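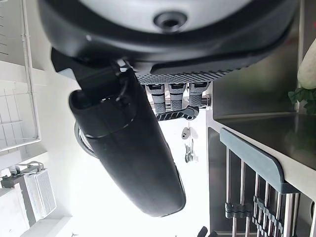
Hand number 2 beside the sink, with something long and black in its grip.

Hello again from the kitchen bench! I promised last time that I'd write up the gripper swap once I'd had a proper go with both hands, and I've now had a proper go, so get yourselves a cup of tea.

For anyone new, we've been trying two grippers on the same arm in the little kitchen at Mernham. The first is the plain two-jaw one we've had for ages, which everybody calls the Brekke after the place we bought it from. The second is the jointed one with proper fingers that Elsa Nygård brought over from Skisesby, and I've been itching to get my hands on it (sorry). Same arm, same controller, same kitchen things, and me on the controls for nearly all of it.

I did 43 pick-ups with each. The Brekke managed 41, and both misses were flat things on the worktop that it just pushed along in front of itself. I love that gripper. You close it, it closes, you go home. But it's hopeless with anything round and heavy at one end, even when it counts as a pick-up, as the thing swings about like a pub sign and you spend the whole trip to the rack waiting for a clang.

The fingered hand got fewer on paper, I'll admit. It dropped 5, and four of those were in my first go before Senthil Kurup leaned over and told me I was closing it far too quickly. He was right, annoyingly. Once I'd slowed down I started to really enjoy it! Long things are where it shines. With a long smooth shape you can bring it in at a slant and the hold stays put while you turn the wrist, and I got so cocky that I was turning things over the sink just for fun.

Now, the wrist camera. Gunnel Holmgren asked whether we could do without it and work from the one on the ceiling, and my answer is please no. The view is mostly gripper, I know, and with this bigger hand you lose even more of it, with the housing across the top and whatever you're holding sitting slap in the middle. But you can see the fingers, and you can see the edge of the sink coming, and from the ceiling I couldn't tell how close I was to either. What I would like is for the camera to sit a bit further out. Zübeyde Canpolat has drawn up a new bracket and says it's an easy print, so we'll see.

One grumble: changing over takes too long. The screws are fiddly, I dropped one behind the cupboard, and then the controller wanted its settings put in all over again. I've saved them under Funia on the shared drive, so if you swap hands please load that file and don't type it in from memory like I did.

Oana Nistor wants to have a turn with the fingered hand before it goes back in April, and there's room for a couple more people if you fancy it. Drop me a line and tell me which mornings you can do. Bring your own awkward kitchen things, the odder the better!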